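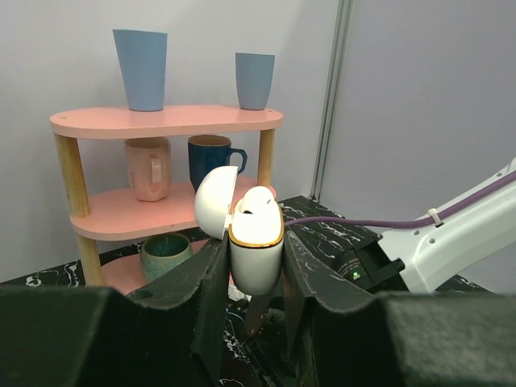

The Dotine wrist kit came to us in May as a flat box and a two-page leaflet, and I've been boring people at lunch with it ever since. It's a pair of soft-faced fingers plus a little camera that rides just behind them, so you get the arm's own view of whatever it has hold of. And what a view! An AirPods Pro case is a mean thing to hand a gripper, all glossy curves and a lid that flips up, and you can see both fingers closed on it with the lid open and the earbuds sitting in their slots. The mugs and cups on the pink shelves behind are next on my list, handles and all.

Setup took me 30 minutes, and most of that was hunting for a hex key. The fingers snap on and off by hand, which I love, and the software found the camera on the first try. Ewan Forsyth at our Siltley bench ran the same kit for 18 days with one set of pads and says he'd buy it again tomorrow.

Gripes? I have 2. The leaflet's page on grip force is hopeless (start low and creep up, you'll thank me), and the spare pads only come in black. I'd also like a longer camera cable in the box. Okay, so that's three.

Kits can be borrowed from the Hulley office for a week at a time. Bring your own arm and something awkward to pick up. Kamala Reddy keeps the sign-out sheet.

Shares: 30
Comments (3)

Venkataraman
Do the pads wipe clean? Ours get grubby fast.

Ewan Forsyth
Damp cloth, fine so far. Skip the solvent.

marge1951
Please try the mug with the handle sideways and report back!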